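Gripper week, day two! 🧵 Put the new long flat fingers on the arm on Tuesday and I've been grinning ever since. Same wrist camera, same controller, same pile of laundry as with the old stubby rubber ones.

1/ Quick background: the stubby fingers were great on boxes and hopeless on cloth. They'd grab a whole fistful when I wanted one layer. Heino Uibo kept telling me to go longer and thinner, and I kept saying "next month" (sorry Heino).

2/ The long ones slide in alongside a fold so nicely. I'm running them at low force, with the wrist tilted a bit, and letting the fingertip find the edge before closing.
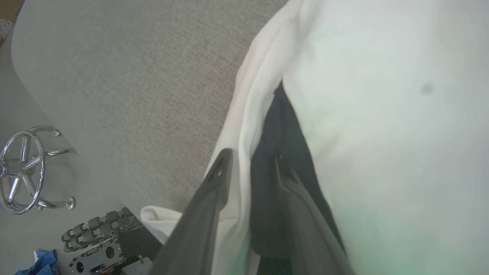 3/ Numbers so far: 13 tries each on the same kind of pick. Stubby fingers got a single layer 4 times. Long fingers got it 9 times. Small test, I know, but wow — I did not expect a gap like that on day two.

4/ Biggest headache is dark cloth. Navy in shadow just turns into one big blob for the camera, and the controller guesses where the fold is. White is way easier. Nhi Tôn suggested bumping exposure and letting the whites blow out a little, so that's tonight's job.

5/ Also moved the approach angle from 90 degrees to something much flatter. Fewer jams against the table, a bit slower, totally worth it to me.

6/ Next up is the Kumau controller against the Mellura one, same fingers on both. If anyone has run either with soft stuff — towels, shirts, bedsheets — please tell me what force settings you ended up with!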